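Home | Lettings | Checklists | Contact

Dretbridge House, Flat 28
Between-tenancies safety check, with comments
October 28, 2025

1. Smoke alarm, hall. PASS. Loud enough to be heard in Flidness. Date on the back still good.

2. Carbon monoxide alarm. FAIL. Found in a drawer, where it was protecting the teaspoons. Refit at head height by the boiler.

3. Trip hazards. PASS, with a sigh. The hall rug has been taped down with parcel tape. It holds. It also looks like a parcel.
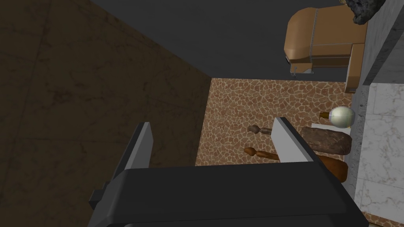
Does a taped rug count as a fail?
It counts as a pass if no edge lifts when you drag a foot across it, but write it down so that somebody looks again in November.

4. Hot tap. FAIL. Far too hot at full turn. Ask Nadow to fit a mixing valve, as we asked them last time, and the time before.

5. Sockets and leads. PASS. One extension lead plugged into another has been removed and spoken to.

6. Electricity meter. Reading 2,568. Cupboard door sticks; lift and pull.
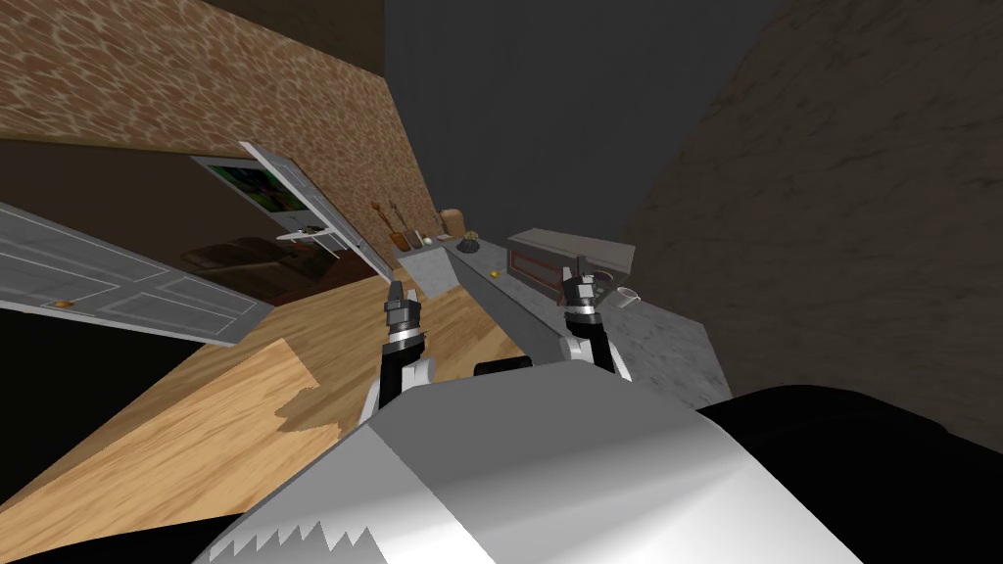 Who keeps the meter reading?
The office keeps one copy and the new tenant gets the other, signed by both on the day the keys change hands.

7. Window catches. PASS, bedroom. FAIL, bathroom, which opens beautifully and closes only on request. Fahmy catalogue, page 36, has the right catch.

8. Fire blanket. PASS. Still in its wrapper, as one hopes.
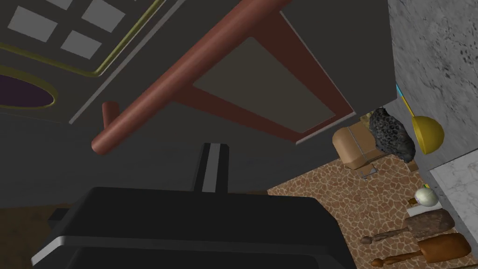
9. Front door. FAIL. It should open from inside without a key. It currently needs a key and a shoulder. This one must be done before anyone moves in, whatever Nadow says about its diary.

10. Paperwork. Gas record seen. Electrical report promised within 30 days by a very cheerful voice on the phone.

Result: not ready to let. Recheck items 2, 4, 7 and 9. Bring own stepladder.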